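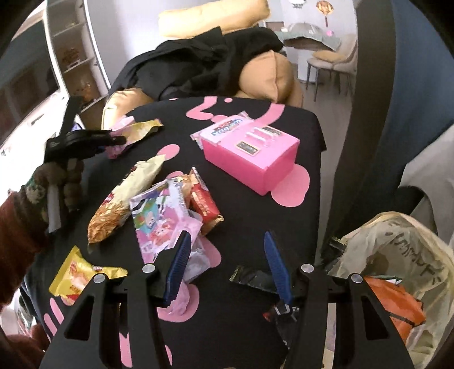
Tablecloths are where most people meet pattern repeat for the first time, usually when they try to join two pieces and the motif doesn't line up. The repeat is the distance from one point in the print to the next identical point, measured along the length of the cloth. Small dots have a repeat of an inch or less and hardly matter. Big shapes are another story. Take a black cloth with large pink blobs and squiggles like this one: the motifs are big enough that a seam in the wrong place would show from across a room, even with snack packets piled over it. Thread on how to measure a repeat, how to buy for it, and where the printed number on the bolt goes wrong.

Search posts, people, tags
Home Threads Replies Saved Log in

2/ Vertical repeat first. Lay the fabric flat, no tension. Pick a feature with a sharp corner or a crossing point. Soft curves are poor targets because you will pick a slightly different spot each time. Put a pin in it. Walk up the selvage to the next identical feature and pin that. Measure pin to pin.

3/ Then keep going. Measure over four repeats and divide by four. A single repeat measured with a cloth tape can be off by an eighth of an inch, and over a full-length curtain that error adds up. Steel tape if you have one.

4/ Check that you found the real repeat. Designers hide it. Two motifs can look the same and differ by one small curl, in which case the true repeat is twice what you wrote down. I compare the neighbors on all sides before I trust it.

5/ Horizontal repeat is the same procedure across the width. It matters when you join widths side by side. Most decorator prints are set up so the pattern completes at the selvage, meaning the left edge of one width continues the right edge of the next. Most dress cottons are not. Assume nothing about dress cottons.

6/ Straight match versus half drop. In a straight match the same motif sits at the same height on both selvages. In a half drop it sits half a repeat lower on the other side. Quick test: fold the cloth so the selvages meet and look at what is level with what.

7/ Half drop changes your cutting. If you cut every drop from the same point in the pattern, the second one won't meet the first. You stagger the cuts by half a repeat, alternating. Number the pieces with chalk on the back as you cut. I skipped this once on a job for Kumudini Marikar and spent the evening working out which panel was which.

8/ The arithmetic. Take the cut length: finished length plus hems, headings and any turnings. Divide by the vertical repeat. Round up to the next whole number. Multiply by the repeat. That is your adjusted cut length, and you buy that for every drop.

9/ Worked through. Cut length 90 inches, repeat 25 inches. 90 over 25 is 3.6, round up to 4, times 25 is 100. So 100 inches per drop, 10 of which is waste. Four drops is 400 inches, or 11.1 yards. Buy 12, because the cut at the shop will start wherever the last customer's ended.

10/ Random match (plain texture, scattered tiny print) needs none of this. Buy the cut length and go.

11/ Where the bolt label goes wrong. The repeat on the label is usually the screen size, before finishing. Cotton relaxes after washing and the repeat relaxes with it. The last Castania print I bought was labeled 25 inches and measured 24 and a half after one warm wash. If the piece will ever be laundered, wash first and measure second.

12/ Reply from Tahsin Weerakoon asked whether shrinkage is the same in both directions. It usually isn't. Warp tends to shrink more than weft in plain woven cotton, so the vertical repeat moves and the horizontal one barely does. A circle in the print comes out slightly squashed. Not visible on a blob. Visible on a plaid.

13/ Bow and skew. A printed cloth can go through the machine slightly crooked, so the print runs off grain. Pull a thread across the width and compare it to the pattern. Half an inch out over 54 is tolerable to me. Beyond that you have to choose: cut to the grain and the print runs downhill, or cut to the print and the cloth hangs badly.

14/ For tables, cut to the print. The edge of the table is a straight line right next to the pattern and the eye compares them. For curtains, cut to the grain – the hang matters more and the top is gathered anyway.

15/ Joining a tablecloth. Don't put the seam down the middle. Use one full width in the center and split the second width into two side strips, so that both seams run near the table edge or over it. Costs the same amount of fabric. The match still has to be right on both sides, so you match twice.

16/ How to match the seam. Press the seam allowance under on one piece. Lay it on top of the other, right sides up, and slide until the motifs meet. Pin from the front. Slip baste along the fold, then open it out and machine on the crease from the back. Glue stick also works in place of basting, if it is the washable kind.

17/ Thenmozhi Varma tells me she matches only at eye level and lets the rest drift. On a slightly skewed print this is a sound approach for curtains. It fails on a table.

18/ Use a walking foot if you own one. The feed teeth pull the bottom layer faster than the top and over two yards the match can creep by a quarter inch. No walking foot: pin every 2 inches, long stitch, light presser foot pressure, and stop to check.

19/ Vinyl and coated cloth. Pins leave permanent holes. Clips only, and overlap the join instead of seaming it. The repeat doesn't change with washing since you don't wash it, but a roll stored tight will measure short until it has lain flat overnight.

20/ Remnants. The piece in the bin at Tradadholm is cheap because it is less than one adjusted cut length for most jobs. Before you buy, find out whether it contains one complete repeat. If it doesn't, you can't center a motif on anything larger than a cushion.

21/ On centering. For a single cloth, decide whether the center of the table gets a motif or the gap between motifs. Fold the cloth in quarters to find the middle, and look before you trim. With big irregular shapes I center the gap, so that no one shape looks like it was meant to be the middle and missed.

22/ Correction to 9, thanks to Murali Rai. 12 yards assumes the shop cuts straight. If they tear, fine. If they cut by eye, ask for another quarter yard or start from your own squared edge and measure from there.

23/ Someone asked for the spreadsheet. It has three inputs (cut length, repeat, number of drops) and one check box for half drop, which adds half a repeat to the total. You could do it on the back of the receipt. I'll put it up once I fix the rounding – it currently rounds 4.0 up to 5 on some inputs.

24/ Wallpaper uses the same terms and nearly the same math, except that you can't ease paper to fit. Separate thread, probably June.

Last updated: June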